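# Furniture and fittings check – Unit 3, Drallidcombe

April round. Inspected by Selorm Dramani, comments reviewed by Dela Sulemana.

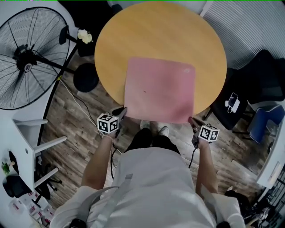 Item 1: round table, pink cloth on top.

Key: **P** pass, **M** monitor, **F** fix before next let, **N/A** not fitted.

## Tables and seating

- [x] **1. Round table, stability – P.** Loaded at the rim on four sides, no tipping. Fixings under the top nipped up a quarter turn.
- [x] **2. Round table, surface – P.** No splinters or lifting finish. Cloth taken off for the check and put back after.
- [x] **3. Dining chairs – M.** One back rail has slight play at the left joint. Glue is holding. Recheck next round and withdraw the chair if movement increases.
- [ ] **4. Step stool – F.** Two rubber feet worn through to the metal. Replacement feet on order from Sowah. Stool tagged and locked in the hall cupboard until fitted.

## Tall furniture

- [x] **5. Bookcase, wall restraint – P.** Bracket into stud, both screws tight.
- [ ] **6. Bedroom chest of drawers – F.** Height 970 mm, no restraint fitted. The previous sheet has this as a pass, which looks like a carry-over from the old chest. Fit a strap kit and update the inventory.
- [x] **7. Wardrobe – P.** Doors realigned. The top hinge on the right door had backed out and was refixed with a longer screw.

## Windows and blinds

- [x] **8. Blind cords, living room – P.** Cleat present, cord wraps fully, no free loop.
- [ ] **9. Blind cords, rear bedroom – F.** Cleat missing, holes still in the reveal. Cord tied up high as a temporary measure. This does not count as compliant.
- [x] **10. Window restrictors – M.** All engage. The bathroom one is stiff and needed two goes to release. Lubricated.

## Electrical and alarms

- [x] **11. Smoke alarms – P.** Test button sounded both units. Batteries changed in the hall unit.
- [x] **12. Portable appliances – P.** Kettle, toaster and lamp leads in good order, tags current.
- [ ] **13. Vekari wall heater – F.** Grille loose at the bottom right clip. Isolated at the switch, with a note left on it. Job 439 raised with the Zotcombe workshop.
- **14. Carbon monoxide alarm – N/A.** No gas on the premises.

## Floors and access

- [x] **15. Hall runner – M.** Edge curling near the front door. Taped down. Suggest removal, as tape has been tried before and lifts in humid weather.
- [x] **16. Entry step nosing – P.** Strip secure, colour contrast still good.

## Reviewer's comments (D. Sulemana)

Item 6: agreed. Please also check the chests in the neighbouring units, as they were swapped at the same time.

Item 9: cleat to go in with two screws. Adhesive type not accepted.

Item 15: remove the runner. I'll amend the inventory.

Unit not to be released until items 4, 6, 9 and 13 are signed off.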